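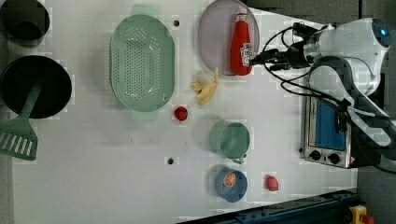 Section 4. Setting Out and Putting Away the Play Kitchen

Home | Manuals | Play Furniture | Spare Parts | Contact

This section covers the Pilura play kitchen tabletop and the loose pieces that go on it. Assembly of the legs is in Section 3. If the table rocks, go back and fix that first. Folded cardboard under one leg works for a day or so, whatever the forum says.

The box claims the set is "ready to play in minutes." We have our doubts. Allow a quarter of an hour the first time, most of it spent on packaging.

4.1 Before you start

1. Wipe the tabletop with a damp cloth and dry it. The white surface shows every mark. Cleaning sprays sold for play furniture do nothing here that dish soap won't.

2. Check that all screws in the tabletop sit below the surface. Run your palm over the dark screw holes. If you feel an edge, tighten by hand with a screwdriver. Do not use a power driver.

3. Wash the cookware and the food pieces in warm water. Dry the colander upside down.

CAUTION: Small food pieces are a choking hazard. The age mark on the carton is a minimum, and we would not treat it as a promise. Keep the set away from any child who still puts things in the mouth.

4.2 Setting out

4. Put the black pot and the black frying pan along the left edge. Leave the slotted spatula across the pan, where a child can grab it.

5. Place the mint-green colander next to them, with its long side running front to back. It is the largest loose piece, and if it goes on last there is never room.

6. Put the toaster oven on the right. Turn it so the blue door can open without hitting a plate.

7. Use the middle of the table for the plate, the cup and the bowl. Small fruit goes in the bowl. The orange slice fits well enough, but a ketchup bottle is better laid on the plate than stood up, where it gets knocked over by the first sleeve that passes.

NOTE: Older leaflets show every piece standing in a neat row. It looks nice in a catalog. Children do not play in rows, and we have stopped recommending it.

4.3 About the toaster oven

8. Turn both control knobs gently before play. They should move without force. Do not oil them.

9. Leave the warning label in place and read it. Some owners peel it off for looks. Replacement labels are not sold.

CAUTION: The oven is a toy. Do not put real food, candles or battery lights inside it.

4.4 Putting away

10. Start with the smallest pieces. The red fruits roll, and the tomato usually ends up under something. Drop them into the colander and carry them in that.

11. Put the banana in with its peel facing up. Packing it under the pot bends the peel, and we have yet to see one go back to its first shape, in spite of advice to soak it in hot water.

12. Nest the cup in the bowl if it fits without pushing. Stack the pan on the pot last.

13. Store everything in one bin. Sorting boxes with a space for each piece are offered as an extra (part 244). Canan Dönmez tested them for us at home through November and went back to the bin after 8 days. Buy them if you like boxes.

4.5 Missing or damaged pieces

Look under the table and in the toaster oven before you order. If a piece is cracked, throw it out. Glue leaves a hard ridge, and "toy safe" on a glue tube does not tell you much.

Food pieces are sold in mixed bags only. You cannot order a single tomato. We have asked for this to change and so have plenty of customers. Orders go through Heinonen, attention Niilo Lindqvist.

Related sections
Section 3. Legs and Tabletop
Section 5. Stains, Crayon and Tape Marks
Pilura Spare Parts List
Pokitz Storage Bins: Which Size Fits
Estau Play Sink: Set-Up Guide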